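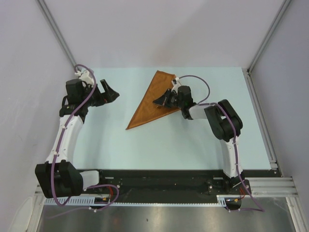
Figure 3. Tabletop workspace with two arms and a triangular orange cloth, seen from above.

Home | Issues | Articles | Authors | Search | Contact

4.2 Reported gains in follow-up care

The claim most often repeated about the Orkdale discharge program is that it cut return visits by getting patients home with better instructions and a scheduled phone call. We think the evidence for this is weaker than the program's own summaries suggest, and in this section we set out why.

The first problem is who was enrolled. Of the 3000 adults discharged during the study period, 2850 were counted as eligible, and 800 agreed to take part. Those who agreed were younger, lived closer to the clinic, and were more likely to have someone at home during the day. Each of these things lowers the chance of a return visit with or without a phone call. The original report adjusts for age and distance but says nothing about help at home, even though the intake form asks about it.

The second problem is how a return visit was defined. The program counted only visits to its own two sites, Orkdale and Nukdale. A patient who went to the independent urgent care center in Bruletti was recorded as having stayed well. Tran, who reviewed the billing records separately, found 200 enrolled patients with at least one outside visit in the month after discharge. We do not know how many of these visits were related to the first illness. The report's authors do not know either, and their headline result depends on the answer.

A third matter is timing. The comparison group was drawn from the months before the program began, when the Nukdale site was short of beds and patients were being sent home earlier than usual. Staffing improved in July. Some share of the drop in return visits would probably have happened anyway, and a plain before-and-after comparison cannot separate the two. The report mentions the bed shortage in a footnote and does not return to it.

We also have doubts about the calls themselves. Nurses logged a call as complete if anyone in the household picked up. In the Ông neighborhood, where many older patients do not speak English at home, calls were often short and taken by a grandchild. Calling this "contact with the patient," as the report does in its second table, stretches the term a good deal.

None of this shows that the program failed. Patients who were interviewed liked it, and the written instructions were clearly an improvement on the old ones, which ran to several pages of small print. But liking a service and being kept well by it are different outcomes, and only the first was measured with much care. The cost estimate carries the same weakness forward: it multiplies the claimed reduction by the average price of a return visit and leaves out the nurses' time.

A fairer test would assign patients to the call by chance, count visits at every site in the county, and record who answered the phone. Harriet Tran has asked for the raw call logs so that the last point can be checked for the patients already enrolled. As of 10 December 2023 the logs had not been released.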